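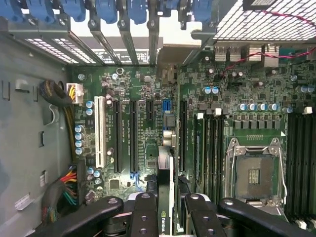 Graphics card upright over the board, CPU socket at right.

4.2 Fitting the graphics card (Grullden workstation)

CAUTION — Switch off at the wall and unplug the power cord before you start.

1. Lay the tower on its side on a stable bench, open side up.

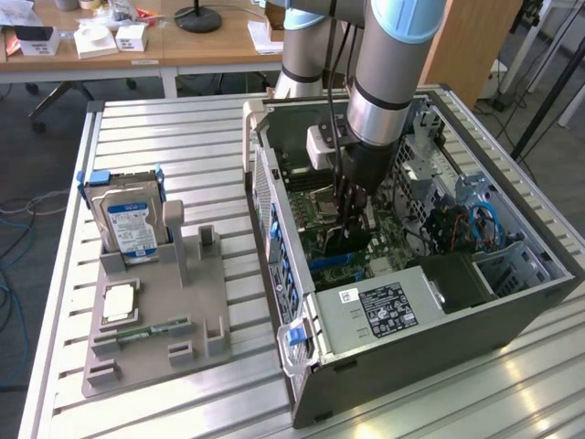
2. Move any loose cables clear of the long black slots.

3. Hold the card by its edges. Line it up with the slot and press down evenly.

4. Fasten the bracket with screw 304.

Note: If the card won't seat, lift it out and check the slot colour against the board chart.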